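Subject: Re: hands on the wrapping bench
List: Golmont packing floor
June 2018

> Can someone say plainly what happens to the wrapping shifts once the Cerus
> hands are running? We've got 17 people on that bench and all we've been
> told is "changes". Some of us have 14 years in.

Fair question. The hands are on the small bench only, doing loose fruit and clear wrap. The main line stays as it is until March. No shifts have been cut. Two people per shift move from wrapping to checking and clearing, at the same rate of pay, and the roster will show it as a separate job.
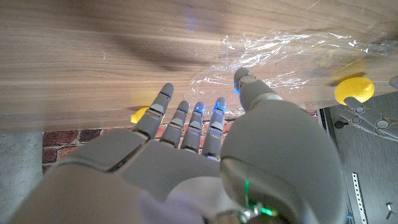 Small bench: lemons and plastic wrap, both hands in view.

The target is 200 pieces a shift, well under what any of you do by hand. Crumpled wrap is the hard part and someone has to be there to clear it. My own worry is the standing. Checking means less movement than wrapping, and I've asked for stools and for people to swap every 26 minutes. Stools are approved, the swap isn't yet.

Training is in the Stoica room, in paid time. If you'd sooner stay on the main line, put your name on the sheet by the colour charts before the new roster goes up.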